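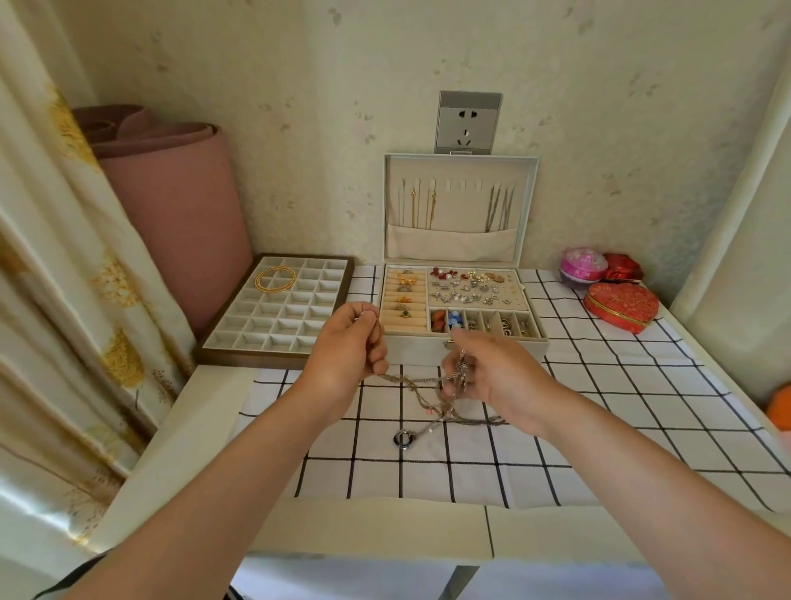 Trolero to Open Training Kitchen and Lunch Counter in Campbell

3 min read

CAMPBELL, Mar 24, 2025 — Trolero, the family-owned restaurant group, will open a training kitchen and public lunch counter in downtown Campbell this June. The site will teach basic and intermediate cooking to school food service workers from the surrounding county, and will sell the food made in class to the public at lunch.

The kitchen takes over the former Dostow bakery building on the north side of the main square. The building has 2,902 square feet of floor space on one level. Work on the drains and the ventilation is finished, and the ovens left behind by the bakery have been serviced and will be kept.

Each course runs for three weeks and takes up to 50 people, split between morning and afternoon groups. Students will cover knife work, stocks and soups, baking with whole grains, menu costing, and cooking for children with allergies. School districts that send staff will pay no course fee. They will be asked to cover travel and to keep paying wages while their employees are in class.

"Most of the cooks we met in school kitchens wanted to make more from scratch and had been given a can opener and a warming cabinet," said Noelia Esteban, founder of Trolero. "They know the children and they know what gets thrown away. We can help with technique and with ordering. The rest they already have."

Esteban opened the first Trolero restaurant with her business partner, Stuart Blackburn, after both had spent several years cooking in hotels. The menu there is short, built on beans, grains, and seasonal vegetables, and the lunch counter will follow the same lines. A soup, a grain dish, a baked dish, and a bread will be on sale each weekday until they run out.

Blackburn will manage the building and the counter. Teaching will be led by Linnea Halvorsen, who joins from Tavov, a contract caterer, where she wrote menus for elementary and middle schools. She will have two full-time instructors and will bring in guest cooks for single sessions.

"A recipe for four people does not turn into a recipe for 400 when you multiply everything," Halvorsen said. "Salt behaves differently, pans take longer to come up to heat, and the last tray sits while the first is being served. We are going to spend a lot of time on that."

Halvorsen's team has tested 3 starter menus with cooks from nearby districts. All three fit within the equipment found in a typical school kitchen — a convection oven, a steamer, a tilting pan, and cold storage. The menus, with costings and order sheets, will be given to every student and may be copied and changed freely.

Money for the project comes from restaurant income and a loan from Magnusson Food Fund, set up by retired grocer Eilif Magnusson. The loan will be repaid from lunch counter sales. Any surplus after repayments will go toward free places for cooks at child care centers and senior meal programs, which are not covered by the school places.

"I sold food for most of my life and I would like to see more of it cooked well," Magnusson said. "The numbers were sensible and the people had run kitchens before. That was enough for me."

Sigrun Midtbø, who handles district partnerships for Trolero, said places on the first course will be shared among districts by size, with at least one place held for each small district that applies. Later courses will be filled in the order applications arrive. Evening classes for the public may be added once the first year of school courses has been planned, but no dates have been set.

Residents can visit the building during an open house in the week before the first course. The lunch counter will begin serving on the second day of teaching.

Applications and questions

School districts can request an application form from Sigrun Midtbø at the Trolero office in Campbell. Cooks who want to attend should apply through their employer. Suppliers interested in selling produce, dry goods, or dairy to the kitchen should write to Stuart Blackburn at the same office, with a current price list.

About Trolero

Trolero runs restaurants and a small catering business. It is owned by its two founders and their families.

We use cookies to understand how visitors use this site. By continuing to browse, you accept our cookie policy. Accept | Manage settings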